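Home > Support > Guides > Kitchen Scales
Filed under: Setup and First Use

Section 2: Setting up your Climness scale

1. Set the scale on a hard, level counter. Keep it away from the stove and from any fan or vent.

2. Slide open the cover on the base and insert the batteries. Match the plus and minus signs.

3. Press and hold the left button until the display lights up. Wait for it to show zero before you put anything on the plate.

4. Press the right button to choose grams or ounces. The scale keeps your choice when it turns off.

Note: If the reading drifts, lift the scale, set it down again and wait 9 seconds.

5. Place an empty bowl on the plate and press the left button once. The display returns to zero – you can now add food and read its weight alone.

Caution: Do not press down on the plate with your hand. This can damage the sensor.

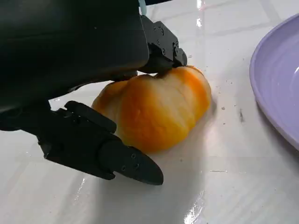

6. To weigh several items in the same bowl, press the left button after each one. The scale holds up to 7 separate weights in memory.

7. When you are done, wipe the plate with a damp cloth. Do not put the scale in the sink or dishwasher.

Note: Error code 659 means the batteries are low. Replace both at the same time.

Previous | Contents | Next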